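Gebreyes Residence Halls
Housekeeping and Maintenance Guidance for Residents

Care of Wooden Boards, Handles and Small Household Surfaces

Revised May 25, 2021

Residents are responsible for the ordinary upkeep of wooden items supplied with their units. These include cutting boards, bread boards, the handles of kitchen tools, and the work boards available for loan from the Isano Workshop on the ground floor. Items returned in poor condition may be charged to the resident's account at the replacement rate.

Daily cleaning

Wash boards by hand in warm water with a small amount of dish soap. Wash both faces, even when only one has been used. A board that is wetted on one side dries unevenly and will cup within a few weeks. Rinse quickly, wipe with a clean towel, and stand the board on its long edge until dry.

Wooden items must not be placed in the dishwasher, left in a sink, or dried on a radiator or in an oven. Boards used for raw meat or fish should be washed at once and kept apart from those used for bread and fruit.

Stains and odors

For onion, garlic and fish odors, sprinkle coarse salt over the surface and rub with half a lemon. Leave for 2 minutes, then rinse and dry. Berry and beet stains fade with repeated washing and seldom need other treatment. Paste made from baking soda and water may be used on stubborn marks, but it raises the grain slightly and the surface will need light sanding afterward.

Chlorine bleach is not to be used on boards with an oiled finish. Residents who wish to sanitize a board may use plain white vinegar, wiped on and left to dry.

Oiling

Food-grade mineral oil is available at the front desk. Apply it to a fully dry board with a lint-free cloth, working along the grain, and cover the edges and end grain as well as the faces. Leave the oil for some 30 minutes and wipe away whatever remains on the surface. A new board should receive 3 coats, one per day. After that, once a month is sufficient in the heating season and less often in summer.

Cooking oils such as olive, corn and sunflower turn sticky and rancid and should not be substituted. 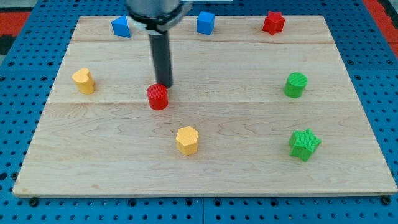
Bontu Mamo asks whether walnut oil may be used in place of mineral oil, having had good results with it on spoon handles. It may be used on personal items. It does harden as it cures, unlike the oils listed above, but it is not permitted on boards that are shared between units, on account of nut allergies.

Sanding and minor repair

Knife marks and raised grain can be removed with 120-grit paper followed by 220-grit. Sand along the grain with a flat block, and treat the whole face evenly; sanding a single spot leaves a hollow in which water collects. Wipe off all dust with a barely damp cloth, allow the board to dry overnight, and oil it again before use.

A hairline crack at the end of a work board may be filled with waterproof wood glue and clamped until the following day. Cracked food boards should be handed in. Deep cracks harbor food residue and cannot be cleaned reliably.

Oily cloths

Cloths used with walnut, linseed or other drying oils can heat up on their own when bunched together. Spread them flat outdoors to dry, or place them in the lidded metal can beside the workshop door and cover them with water. They must not be put in the trash chute.

Storage

Store boards upright, with a gap between them for air. Avoid the cabinet beside the stove and the space beneath the sink. A board that has warped slightly can often be corrected by laying it on a flat counter, hollow side down, over a damp towel for a few hours, and then letting it dry on its edge.

Questions about loaned items should be directed to Berenice Olvera at the front desk. Sandpaper and glue are issued from the workshop between March and the end of the fall term.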